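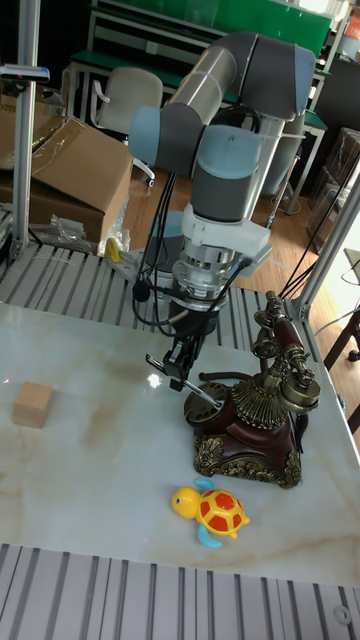 A rotary dial is a spring, a disc and a small metal hook called the finger stop, and it took me most of November to get a policy that respected all three.

I should back up. Last autumn Lemlem Habte and I had a disagreement over lunch about whether force sensing matters when you train an arm by imitation. Her view was that it matters a great deal and everybody skips it out of laziness. Mine was that everybody skips it because the cameras do most of the work and the force channel is mostly noise with a good publicist. We agreed to settle it on one task, with one arm, and whoever was wrong would write it up. You may draw your own conclusions from whose blog this is.

The task needed to be something where looking doesn't help much. Pegs in holes have been done to death, and I have personally contributed to the death. Shalini Rawat suggested dialling a telephone. You put a fingertip in a hole, you drag it round in an arc until it hits the stop, you let go. From the camera's point of view, the interesting part is hidden behind the very finger doing it. From the wrist's point of view there is a lot going on: the rim of the hole, the pull of the spring growing as you wind it, then a hard knock at the end. If force data is ever going to earn its keep, I thought, it will be here.

We recorded the demonstrations by teleoperation, which is a polite word for sitting in a chair dialling the same digit until you forget what a digit is. Lemlem is much better at it than I am. My demonstrations have a distinctive style in which the fingertip arrives near the hole, reconsiders, and goes in at an angle. I argued for keeping them on grounds of diversity.

Then we trained 2 policies on the same recordings. One got camera views and joint positions. The other got all that plus the six numbers from the wrist sensor, three forces and three torques, fed in as a short history so it could see a trend as well as a value. Same network otherwise, same number of training steps, same seed. Shalini ran the evaluation and shuffled the order so that neither of us knew which policy was driving. She also moved the phone a bit between tries, by an amount she described as "annoying".

I'd built the logging on top of Plorkura, our in-house recorder, which stamps every stream with its own clock and then expects you to sort it out. The force stream comes in much faster than the pictures. My first version simply took whichever force reading was nearest to each picture, and the first round of results came back showing that the force policy was slightly worse than the plain one. I was unbearable for two days.

Lemlem then plotted the force against the finger position and pointed out that the knock at the stop was turning up before the finger got there. My alignment was off. The policy had been learning from a sensor that could see the future in training and could not do so on the robot, and under the circumstances it had coped rather well. I fixed the clocks, retrained both, and we began again, with me somewhat quieter.

The second round went like this. Getting the fingertip into the hole: not much between them. The cameras really do handle that part, and I would like it noted that I was right about something. Both policies missed in the same way too, catching the rim and skating across the face of the dial with great confidence.

Winding the dial was where they parted company. The plain policy had learned an arc. It was a lovely arc, very smooth, and it was the average of all our arcs. If the phone had been turned slightly, the arc was in the wrong place, the fingertip climbed out of the hole partway round, and the dial whirred home while the arm carried on to the end of its gesture like a waiter who hasn't noticed the tray is gone. It also let go early, quite often, because the pictures before the stop and the pictures at the stop are nearly the same picture.

The force policy followed the hole. When the rim pushed back sideways it gave way a little, and when it reached the stop it felt the knock and left. It wasn't perfect. It had one habit I still can't explain, where it would reach the stop, pause, and lean on it, as if checking. Shalini thinks it copied this from me. I have watched my demonstrations again and do not wish to discuss it.

The part I find useful, more than who won, is what happened when we starved them. We cut the training data down and down. The plain policy got worse steadily, as you'd expect. The force policy hardly changed for a good while and then fell off a cliff. My reading is that the knock is such a clear signal that you need very few examples to learn what it means, but below some number you haven't seen enough phone positions to find the hole in the first place, and no amount of feeling helps if you're feeling the wrong bit of telephone.

We also tried zeroing the force input on the trained policy at run time. I expected it to fall back to something like the plain one. It didn't. It went into the hole, wound the dial, got to the stop and stayed there, pushing politely, waiting for a knock that was never going to arrive. Lemlem stopped it by hand. I thought it was the clearest result of the whole business, and it isn't in any table.

Things I would do differently. Check the clocks first. Vary the digit, because we used the same one throughout and a short pull is an easier problem than a long one. Put the force history length in the sweep, which I didn't, having picked a value on the first afternoon and grown fond of it. And try a second phone with a stiffer spring, since everything above could be a fact about this one.

Lemlem wants to do jar lids next. I have said that vision should be fine for jar lids.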